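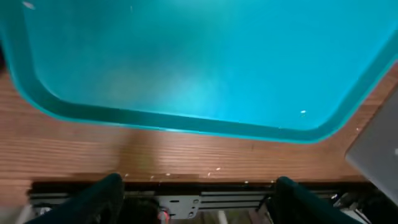

《斯蒂塔德》(Stitard)第四部又改档了。从三月改到“明年适当时候”。我把这几个字读了三遍,没看出哪里适当。

这是这部片子第三次改档。第一次说后期没做完,第二次说配乐重写,这次连理由都省了,片方账号发了一张黑底白字,配了个沙漏的表情。沙漏还是漏完的那种。

给没追过的朋友补个课:Stitard是一座沉在湖底的小城,前三部讲一帮人轮流下去捞东西,捞上来之后后悔,再放回去。就这么个故事,我看了九年。

第一部是真好。Andor Kelemen那时候没钱,湖底戏全在一个废弃游泳馆里拍,水浑得演员找不到对方,反倒拍出了那种慌。

第二部有钱了,水清了,慌也没了。

第三部我不想谈。片长一百四十多分钟,其中有一段是主角在船上削苹果。削完没吃。影迷论坛为这个苹果写了91页讨论帖,我贡献了其中不光彩的一部分。

说回第四部。目前确定的消息就这么几条:Kelemen继续导,Latifa Zerouali回来演潜水队长,编剧换成了Flor Grajales。没了。剩下的全是大家半夜自己编的。

Zerouali回归这事我是高兴的。她那个角色第二部结尾走进雾里,第三部全员假装不认识这个人,连她的外套都给别人穿了。希望第四部里她第一件事就是把外套要回来。

Grajales我更放心一点。她之前写的《Hetberg》,一部讲山区邮局的片子,台词少得像按字收费,每句都在点上。唯一的问题是那片子也延期了两年。这两位凑一块儿,我建议大家先把身体养好。

有人问预告片。有的,去年放过一支,四十七秒,其中二十秒是各家公司的标志。出品方Drarko的标志尤其长,一条鱼游过来,转身,想了想,又游回去。

剩下二十七秒我逐帧看过。有湖,有船,有一只手。论坛里已经分成两派,一派说那是队长的手,一派说是反派的手。我觉得是手替的手。

关于反派。传得最多的是Azadeh Alipour,说她去年冬天在片场附近的面包店出现过。就这么一条证据。按这个标准,我楼下早餐铺至少能凑出一部群像戏。

不过要真是她,我收回以上全部嘲讽。她在《Shehata》里演的那个会计,全程坐着,把对面三个壮汉吓得轮流去倒水。让她演湖底的东西,湖都得往后退。

预售这边也值得说两句。我们这儿的影院三月档那会儿手快,提前开了首映夜的票,三个厅共1000个座,一晚上没了。然后改档,退票。然后新档期传出来,又抢了一轮。然后又改,又退。

我那张票现在退过两次,手续费加起来够看一场别的电影了。问题是我也没去看别的电影。

客服回复原文:“感谢您对影片的持续期待。”持续两个字用得很准,我挑不出毛病。

影迷会的Khadija Farouk发起了联名信,请片方给个准日子,目前签了2467人。我签了,签完发现信里有个错别字,“定档”写成了“定挡”。想想也没错,确实一直给挡着。

她今天更新了进展:片方收到了,表示重视。2024年8月14日,星期三,特此记录一下他们重视的日子,方便以后对照。

再说说我自己的判断,不负责任版。Kelemen前三部,从杀青到上映分别是七个月、十一个月、十九个月。第四部据说去年秋天杀青。你们自己往后推,推完别告诉我。

评论区有人说会不会直接上流媒体。我觉得不会。这导演连手机竖屏看剧照都要生气,第三部宣传期有人问他能不能在飞机上看,他说可以,但希望飞机先降落。

也有人说片子可能已经废了。应该也不至于。Drarko上个月还在卖周边,一个潜水头盔造型的台灯,开价700。片子废了谁买灯啊。

好吧,我买了。没有片子我也买了。

灯到了会发图。物流显示“预计适当时候送达”,没有,我瞎说的,后天到。比电影靠谱。

回一下私信里问观影顺序的:一、二,跳过三,等四。如果实在等不住就看三,记得苹果那段可以去热个饭,回来他还在削。

还有人问第三部片尾彩蛋要不要看。要看,虽然只有水声。第四部预告开头用的是同一段水声,我戴耳机对比过,一模一样,连中间那声咳嗽都在。

对,有人咳嗽。两支片子,同一声咳嗽。论坛现在认为这是重要线索。我认为是录音师感冒了。

先写到这儿。有新档期我会在这条底下接着更,没有的话我也会更,毕竟闲着。

刚写完就刷到,院线那边的排片表把《斯蒂塔德4》归到“儿童及家庭”里去了。我去打个电话问问。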